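Keeping two timelines straight in a thriller manuscript (dates, time zones, who knows what)

Asked in Craft and Process / Drafting and Revision

Nayeli Puma

I am on the second draft of an espionage novel with two storylines. The first follows a courier named Cárdenas over six days in the present. The second follows her former handler over one October, years earlier. The storylines alternate by chapter and meet near the end. Present length is 100 chapters, most of them short.

The problem is continuity. In the first draft I tracked dates in a notebook, and the notebook went out of date when I started moving chapters. I now have the following faults that I know of:

Cárdenas refers to the contents of a letter two chapters before she opens it.

A flight leaves in the evening and lands the same evening, across an ocean, heading east.

The handler is told that the Jirnine office has closed, then telephones the Jirnine office and gets an answer. This was deliberate in an early version. The later chapter that explained it has been cut.

I assume there are others I do not know of. I tried a spreadsheet with one row per chapter and columns for date, place, viewpoint and summary. It caught the flight. It did not catch the letter, and I don't see how it could have, as the summary column only says what happens and not what anybody knows.

I write in an ordinary word processor, one file per chapter. I would like to stay with that. What do people use to track knowledge as well as dates, and at what stage do you build it? I don't want to spend a month making a chart of a draft that I will then change.

Tags: continuity, timeline, multiple viewpoints, revision

Danjuma Eze

You have two separate problems and they need two separate tables. Combining them is why the spreadsheet let the letter through.

The first table is the calendar. One row per scene, not per chapter. If a chapter has a break in it, it gets two rows. Columns:

Scene ID. Use a fixed code that never changes when the chapter moves. I use a letter for the storyline and a number in order of writing, so H26 stays H26 even if it ends up as the opening of the book.

Reading position. This is the chapter number and does change.

Start time and end time, in one reference time zone for the whole book. Pick any zone. Put local time in its own column and work it out from the reference time, never the other way around. Your flight error comes from writing local times straight into the prose.

Place.

Who is present, including anyone who is only on the telephone.

The second table is the knowledge ledger. One row per fact, and only for facts that the plot depends on. "The letter is a forgery" is a fact. The color of the rental car isn't, unless somebody is looking for it. Across the top goes one column per character who matters, and one column for the reader. In each cell you put the scene ID where that person learns the fact. Blank means they never learn it.

The reader column is the one most people leave out. In a thriller it is the most useful of the lot. If the reader's scene comes first in reading order, you have suspense. If a viewpoint character learned it first and you have stayed in her head since, you are withholding, and you need to be able to defend that.

To build the ledger:

Print the draft, or put it on a device where you can't edit it. If you can edit it you will start fixing sentences.

Read one storyline from start to finish, skipping the other. Then read the second.

Mark every line where a character acts on information or mentions it. Write the fact in the margin in a few words.

Go back through the marks and find the source scene for each one. Enter the source in the ledger. Where there is no source, enter a question mark and keep going.

When I did this on paper I cleared the work surface and laid the scene cards out in reference-time order, one row per storyline, so that gaps in the calendar showed as gaps between cards.
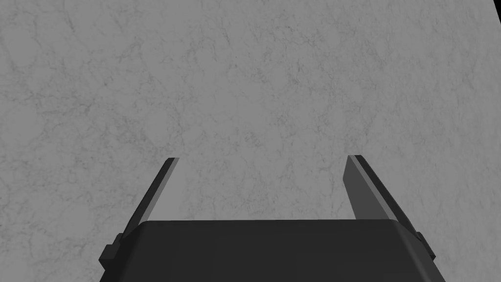 Check the ledger against the calendar. For every fact, the scene where the character learns it must have an earlier reference time than any scene where she uses it. Reading position is irrelevant to this check. Your two storylines are years apart, so the handler can't use anything from the present line, but Cárdenas can know anything from his if there is a route by which it reached her. Write down the route. "He told her" needs a scene or at least a line.

Fix the question marks in the manuscript before touching anything else. Most need one sentence. A few will turn out to be structural. Your Jirnine call sounds like one of those. You can restore the explanation, cut the call, or move the call ahead of the closure. Moving it is cheapest if nothing else hangs on the order.

On timing: build it after the second draft is complete and before the third. Before that, keep a loose list of facts as they occur to you and don't try to make it consistent. A ledger for a mid-length thriller takes me six full working days. After that, the upkeep is a few minutes per changed scene, provided you do it on the day you make the change. If you leave it for later you are back to the notebook.

One limit to be aware of. The ledger will not catch false beliefs unless you enter them. If a character is told a lie, that gets its own row, worded as the lie, with a second row for the truth. Espionage plots have a lot of these and the table gets long. Mine had more lies than facts by the end.

Comments on this answer

Nayeli Puma: The fixed scene ID solves something I hadn't managed to put into words. Do you number flashbacks inside a present-day scene separately?

Danjuma Eze: Yes, if they run longer than a paragraph. They have their own reference time, so they need their own row. Shorter than that, I treat it as a mention and it goes in the ledger only.

Kevin Tello: Second the reference time zone. I use the zone where the book ends, purely so the last chapters need no conversion.

Parvathi Thampi

The table method above is sound. I would do less of it.

I write procedurals, not spy novels, so the count of secrets is lower. My practice is a header at the top of each chapter file, deleted before submission:

Date and clock time at start
Date and clock time at end
Viewpoint character learns:
Viewpoint character still believes, wrongly:
Physical state (injuries, sleep, last meal)
Objects carried

Since you already keep one file per chapter, this moves with the chapter when you reorder. There is no second document to fall out of step. The "still believes, wrongly" line covers the false belief problem without a separate row.

The physical state line is not decoration. In my last book the detective, Welico, breaks two fingers and then ties a boat knot with that hand the next morning. My copy editor found it. A table of facts would not have, as everyone in the book knew about the fingers.

Drawbacks: you can't sort headers, and you can't see the whole book at a glance. For the overview I paste the headers into a single file once per draft, read it through in story order, and throw it away. It's also weak on what non-viewpoint characters know. If your antagonist never has a chapter of his own, give him a page where you list what he has found out and when.

For travel, look up a real timetable for a similar route and copy the departure and arrival as printed, local times both ends. Then add time for the airport. Writers usually forget the airport.

Comments on this answer

Danjuma Eze: Objects carried is a good column. I am adding it to mine.

Yaneth Tello

There is software that does this. I used Sumico for one book. It draws the timeline for you and you can drag scenes around. I stopped using it when I changed computers and didn't get on with the export, so I would check that part first.

Otherwise get a reader who hasn't seen any earlier version and ask them to write down only the places where they thought "wait, how does she know that". Don't ask for any other comments. My reader found the worst one in my book that way, and it was in chapter 2.

Comments on this answer

Nayeli Puma: Thank you all. I am starting with the headers, as the files are already split, and will build the ledger for the handler's storyline only. That is where most of the lies are. The Jirnine call has been moved ahead of the closure, and one line in the following chapter had to change to match.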